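Osteo Match Bottle: one season on the touchline

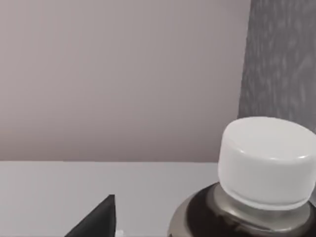

I bought the Osteo bottle in August, before our first away match at Wultside, and I have used it in every game for Namero reserves. I play left back, so I run a lot and drink a lot. The water stays cool until half-time, also in warm weather. My old bottle had a pull-up spout and it leaked in my bag. Now I prefer a simple screw cap, like the white one on the bottle in the picture — it is slower to open, but my shin pads stay dry. The Osteo closes with the same kind of cap, and after 47 matches and trainings the thread is still good.

One complaint: the grip is too smooth when I wear goalkeeper gloves, which happened to me once, against Wijaya.

I give it 7 out of 10.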